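How to Return, Exchange or Replace a Work Uniform

Last updated: November 2025

Employees who receive uniforms through the Wokari supply program may return, exchange or replace garments at any time during their employment. The steps below apply to permanent and seasonal staff. Contractors should follow the terms of their own agreement and should not use this process.

Before you begin

Have your employee number and your original issue slip at hand. The issue slip lists each garment, its size code and the date on which it was handed out. If you no longer have the slip, the uniform counter in Room 418 can print a copy. Copies are not sent by e-mail.

Check the size code on the inside label of the garment against the slip. Codes beginning with T refer to trousers, codes beginning with J to jackets, and codes beginning with S to shirts. Trousers issued before January carry the older Trajkovski codes, which do not match the current size chart. Leave the old code as it is on the form and write "old series" beside it.

Step 1. Decide which request applies

A return is made when you no longer need the garment, for instance after a change of position. An exchange is made when the garment is in good condition but does not fit. A replacement is made when the garment is worn out or damaged through normal work. Loss or theft is reported separately on Form 567 and must be signed by your supervisor before it reaches the counter.

Only one type of request may be entered on each form. If you are exchanging a shirt and replacing a pair of trousers, complete two forms.

Step 2. Prepare the garment

Empty every pocket, including the narrow tool pocket on the leg. Remove name badges, pins and pens. Close zippers and fasten the top button. Garments should be washed according to the label before they are brought in, and they must be fully dry when they are bagged. Do not iron over reflective strips.

Lay the garment flat and look along the hems, the inner seams and the cuffs. Mark any hole or open seam with a safety pin and a strip of paper. Stains that remain after washing are noted on the form and need no pin.

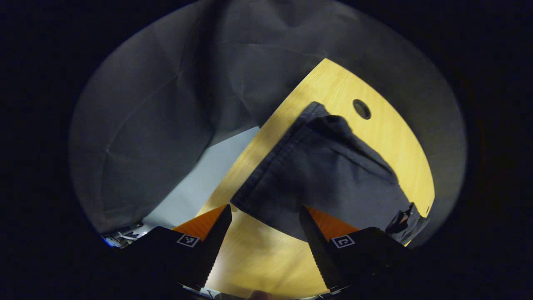

Uniform and Linen Services, Griltura Campus Operations

Fold trousers once lengthwise and twice across. Shirts and jackets are folded with the label facing up so that the code can be read without opening the bag. Place each garment in its own clear bag. Bags are available at the counter and in the locker rooms on both floors.

Step 3. Complete the request

Sign in to the Clistico staff portal and select Workwear, then New Request. Enter the size code exactly as it appears on the label, including the letter. For an exchange, enter the size you need in the second field - the system will not suggest one for you. Print the confirmation page and put it inside the bag.

Employees without portal access may fill out the paper form at the counter. Paper forms are entered by hand and take 2 working days longer.

Step 4. Hand in the garment

Bring the bag to Room 418 during counter hours. Bags left outside the door are not accepted. You will receive a stamped receipt, which should be kept until the new garment has been issued.

Charges

Returns and exchanges are free of charge. Replacements are free when the damage comes from normal work. If a garment is not returned at the end of employment, a fee of $80 per item is deducted from the final payment. Objections to a fee must be made in writing to Dragica Milošević, Uniform Coordinator, and should include the issue slip and any receipts.

Alterations

Trouser legs and sleeves may be shortened by the service on request. Please do not cut or glue hems yourself, as altered garments cannot be issued again. Write the finished length on the form, measured along the inner seam.

Related items
Reading Your Size Label
Locker Assignment and Keys
Safety Footwear Allowance
Reporting Lost or Stolen Workwear (Form 567)
Uniform Rules for Seasonal Staff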